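Skollar Help Center > Courses and exercises > Resolved tickets

Evening check-in keeps sending me back to Lesson 15, and my belief ratings are gone

Status: Resolved
Product: Skollar, self-confidence course
Plan: Personal
Ticket: 2145

Summary added by support: A member finished the speaking-up exercise in Lesson 15, but the course would not open the next lesson. Earlier belief ratings also stopped showing on the progress page. The two problems had different causes. Steps for both are in the log below. If you only have the first problem, go straight to the reply marked Fix.
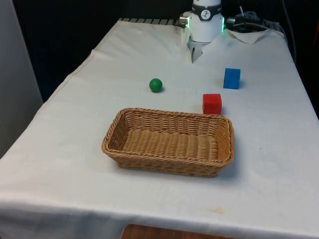
Opened by Thierry Marchal
April 18, 2022 | Member | Courses and exercises

I have been doing the self-confidence course in Skollar, the long one with 27 lessons. Up to Lesson 14 everything worked. You read the lesson, do the exercise during the day, and in the evening you fill in the check-in. The next morning the new lesson is open.

Lesson 15 is the one where you pick a conversation you have been putting off, write down what you expect to go wrong, have the conversation, and then rate how much you still believe the thing you wrote. Mine was asking my manager at Ikberg for a different shift. I had the conversation. I filled in the check-in. I pressed Save and got the green tick.

Next morning, Lesson 15 again. The check-in was blank. I filled it in a second time from memory and the same thing happened.

What I have tried:

Closed the app and opened it again.
Restarted the phone.
Signed out and signed in.
Filled in the check-in on the website instead of the phone. It saved there too, then it was blank the next day.

The second problem is that the progress page used to show a line for each belief I was working on, with the number before and after each exercise. Now it shows the last two and nothing before that. I would like the older ones back. I look at them before doing something difficult, because the early numbers were bad and it helps to see that.

App build is 472.

Reply from Zsófia Fülöp
Skollar Support

Hello Thierry, thank you for listing what you tried. Please don't redo the Lesson 15 exercise. One real conversation is enough and we can work from that.

A few things I need to know:

Did you change the wording of the belief between writing it in the morning and rating it in the evening?
Is the check-in reminder on, and if so, is it set for before or after midnight?
Did you import anything into the course, for example from the Juhász workbook or from the old Okness journal?

Please also open Settings, then Account, then Sync, and tell me what it says under Last full sync.

Reply from Thierry Marchal

Yes, I changed the wording. In the morning I wrote "If I ask for anything they will think I am difficult." In the evening that looked too broad, so I made it "My manager will think I am difficult for asking about shifts." Lesson 12 says to make beliefs more specific, so I thought that was allowed.

The reminder is on, before midnight. I usually fill in the check-in as soon as it comes.

I imported my Okness journal in March. I have the Juhász workbook on paper but nothing from it is in the app.

Last full sync says "Waiting for review." I don't know what is being reviewed.

Reply from Zsófia Fülöp
Skollar Support

That explains most of it. Changing the wording is allowed, and it is good practice. The trouble is in how the course stores it. Lesson 15 compares the belief you rated in the morning with the belief you rated in the evening. When the text is edited on the check-in screen, the course treats it as a new belief with no morning rating. It saves what you typed, but it does not count the exercise as complete, so the lesson opens again. The green tick only means the text was saved. I have reported that as confusing.

"Waiting for review" is the second problem. When you import from Okness, Skollar looks for entries that resemble beliefs you already have and asks if they should be joined. Until you answer, it holds back the older ratings. You should have had a card asking about this on the home page.

Reply from Thierry Marchal

There was a card. I swiped it away because I thought it was an offer. 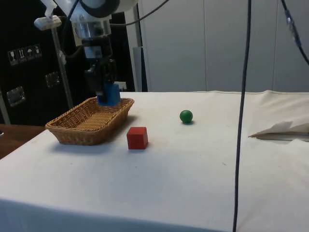

I also want to mention that seeing the same lesson again two mornings in a row was discouraging. The lesson text says that people who avoid hard conversations will be "gently invited to try again." I had not avoided it. I went back over the conversation in my head to see if I had done it wrong. Maybe the message could say something different when the check-in has been filled in.

Can you tell me the steps for the wording problem first? I would like to move on to the next lesson before doing anything about the import.

Reply from Zsófia Fülöp
Skollar Support
Marked as: Fix

Of course. And you're right about the message. It is the same text whether a person skipped the exercise or the app failed to match it, and I have passed your comment on to the course editors word for word.

For the lesson:

1. Open Lesson 15 and tap My belief at the top. Do not open the check-in.
2. Tap Edit wording. Your morning version should be there — if the field is empty, stop and write to me.
3. Replace it with the specific version and choose Keep my ratings.
4. Enter the morning rating if it asks for one. Use the number you remember. A guess is fine.
5. Now open the check-in. The new wording should already be filled in. Enter the evening rating only and press Save.
6. Go back to the lesson list and pull down to refresh.

The next lesson should open right away. You don't have to wait for morning when a lesson has been corrected like this.

For later lessons, edit the wording from My belief and leave the text alone on the check-in screen. Ratings can be changed in either place.

Reply from Thierry Marchal

Steps 1 to 3 worked. In step 4 it did ask, and I put 80, which I think is what I had. After step 6 nothing changed, so I signed out and in again and then the next lesson was open.

Now the import, please.

Reply from Zsófia Fülöp
Skollar Support

Good, and thank you for noting the sign-out. I have added it to our own notes as step 7.

For the import:

1. Go to Settings, Account, Sync, and tap "Waiting for review." It doesn't look like a button, but it is one.
2. You will see pairs of entries, Okness on the left and Skollar on the right. For each pair choose Join or Keep separate.
3. If you are unsure, choose Keep separate. You can join two beliefs later, but you can't split them once they are joined.
4. When the list is finished, tap Done and leave the app open until Last full sync shows a time.

Old journals can take about 15 minutes. Please stay on Wi-Fi while it runs.

Reply from Thierry Marchal

Done. Most of the pairs were the same thought in slightly different words, so I joined those. I kept the ones about my family separate from the ones about work.

The progress page is back and goes all the way to the first lesson. One belief has two ratings on the same day now, one from each app. I can live with that, but is there a way to remove one?

Reply from Zsófia Fülöp
Skollar Support

Yes. Press and hold the rating you don't want and choose Hide. It stays in your export but leaves the chart. There is no full delete for single ratings at the moment.

I'll leave the ticket open until your next check-in goes through.

Reply from Thierry Marchal

Hidden. Last night's check-in saved and I had the new lesson this morning. It is the one about saying no without giving a list of reasons. You can close this.

Ticket closed by Zsófia Fülöp
Related: Import from Okness stuck on review. Changing a belief in the middle of an exercise. Turning the evening reminder off.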